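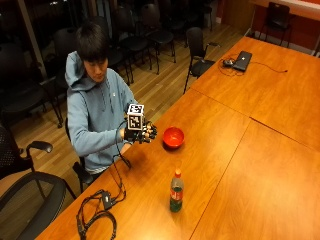 Tableware and Small Objects

Gallery > Tableware and Small Objects > Red bowl, conference table

Search the gallery Enter keyword Go

The red bowl is a round, glossy piece with a red-orange interior and a darker exterior along the lower side. It stands upright on the large orange-brown wooden conference table, with a clear plastic beverage bottle near it. A person in a blue-gray hooded sweatshirt is seated at the left side of the table, one hand extended toward the bowl and not yet in contact with it. The hand wears a black sensor glove with a marker cube mounted above the wrist.

Catalog notes

Entry 73. Listed under bowls, single, without lid. The cross-reference to bottles is kept because the two objects share the table.

Color. Listed as red. The interior is the brighter part and is the part to match against. The gloss gives a small pale highlight near the bottom of the bowl, which should be left out when sampling a color value.

Surface. The table is listed separately under furniture as conference table, wood, large. The tone is orange-brown, close enough to the bowl in hue that an automatic outline tends to pick up the shadow as part of the base. Outlines for this entry were drawn by hand.

View. High, looking down on the tabletop. A high view gives the opening of a bowl clearly and its height poorly. No height is recorded for this reason.

Contents. None apparent. Bowls with visible contents are filed under food and serving.

About the gallery

The gallery is maintained under the name Nillier and holds 806 entries, sorted by object type first and by supporting surface second. Keywords are assigned by Liesbeth Maes and revised each June. An entry can carry up to 12 keywords. The ones used for this entry are bowl, red, glossy, table, wood, bottle, clear plastic, seated person, glove and cable.

Measurements are given only where the object was available for measuring. Values estimated from a picture are not published. Corrections to color terms are accepted through the contact form and are handled on Tuesday. Please quote the entry number and the term to be changed. Requests to add a maker or a model name need a legible mark on the object itself.

The gallery uses cookies to remember your search settings. Accept Decline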